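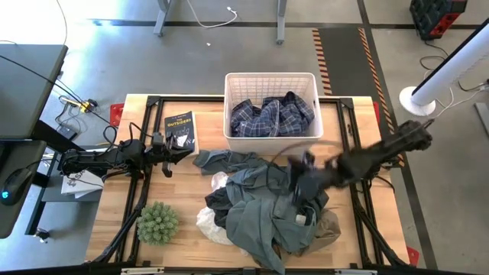 A heap of clothing, a laundry basket and a copy of "The Outsiders" on a butcher-block table.

Chanida Wannasri has been running Skullard, a developer conference for people who write software for small screens, long enough to have opinions about lanyards. "They're the only part anyone keeps," she says. "We had a keynote on memory management that took a year to prepare. People wrote to ask where we bought the lanyards."

Next June the event goes back to a real hall after a spell online. Registration opened last week, and 1,274 people had signed up by the time we spoke. The hall holds 2,531, a figure Wannasri recites the way other people recite their blood type.

Sessions will still be streamed free, though the labs won't be. "You can't debug somebody's app through a chat window with 2,653 people in it," she says. "We tried. Most of them were asking if the sound was working."

Was it?

"For the first six minutes, no."

The program is being put together with Montri Chaiyaporn, who wants fewer product launches and more talks by people whose apps have failed. Proposals for the second kind are arriving faster. Wannasri has submitted one herself, under the title "My Calendar App Missed Its Own Launch." Chaiyaporn has it on the waiting list.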